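About Flunico

Flunico is a training and refurbishment centre in Gralthorpe. We repair and rebuild desktop computers for schools, clinics and small offices, and we teach people how to run and look after the automated benches on which much of that work is now done. We were founded by Ginette Pruvost, who began with a single repair counter on Saengthong Street and who remains our chair.

Some 3,000 computers pass through our workshop each year. Most leave with a replaced processor, new memory or a different hard disk drive. Those that cannot be rebuilt are taken apart for spares at our second site in Grindodthorpe.

Our people

Rosalía Cabello is Director of the centre and is responsible for its staff, its finances and its agreements with schools. Hugo Rivas leads the assembly workshop. Lamisi Bawa is Head of Safety and reports directly to the chair. Anastasia Antoniadis runs the training programme, which takes learners from the age of sixteen upwards and has no entry examination.

The December stoppage

Visitors, parents and partner schools often ask us about the fault that closed our assembly workshop in December. We believe that they are entitled to a full account, and a summary is kept on this page for that purpose.

Shortly after 10.30 in the morning, a robot arm on bench 3 released a memory module before it had reached the slot. The arm did not register the loss. It carried on with its programme and pressed its closed fingers down on the motherboard with the force meant for seating a module. The board cracked. The learner at the bench pressed the emergency stop, and the arm did not halt at once. It completed its downward movement and came to rest only when the operator in charge cut the power at the wall.

No one was hurt. The learner's hands were outside the marked area throughout, as our rules require. We nevertheless treated the matter as a serious safety failure, and all robot work at the centre was suspended the same day.

What we found

The inquiry was led by Lamisi Bawa and reached two findings.

The first concerned the grip. The finger pads had worn smooth and were overdue for replacement. The check that should have told the arm its fingers were empty had been switched off during an earlier repair, when it was giving false alarms, and had not been switched on again. No entry was made in the bench log.

The second concerned the stop button. It had been wired to pause the programme at the end of the current movement, when it should have removed power from the arm. This mistake was made by our own staff when the bench was moved from one room to another. The monthly test had not revealed it, as the button was always tested with the arm standing still.

The centre accepts responsibility for both. The damaged computer was replaced at our expense, and the learner and the learner's family received a written apology from the Director.

How we work now

Robot work resumed after 30 days, one bench at a time. Our assembly benches handle hard disk drives, processors and memory modules, which are set out in a fixture beside the open computer case and moved by an arm with a two-finger gripper.
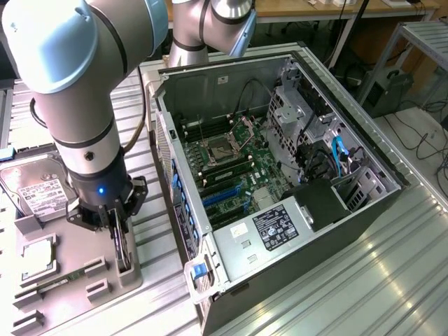
Changes to our rules

Emergency stops are tested at the start of every shift with the arm moving at working speed and no computer on the bench. The result is signed by two people.

Finger pads are replaced by date, whether or not they look worn.

No safety check may be switched off without the written consent of the Head of Safety. A bench with any check switched off is locked and may not be used for teaching.

Any learner may stop any bench at any time and will not be asked to justify it. Anastasia Antoniadis now teaches this in the first hour of the course, before learners enter the workshop.

Reports and visits

The full inquiry report may be read at our front desk in Gralthorpe or sent by post on request. Schools wishing to visit the workshop should write to Hugo Rivas, giving the size of the group and the age of the pupils. Concerns about safety at either site may be addressed to Lamisi Bawa in confidence, and will be answered in writing.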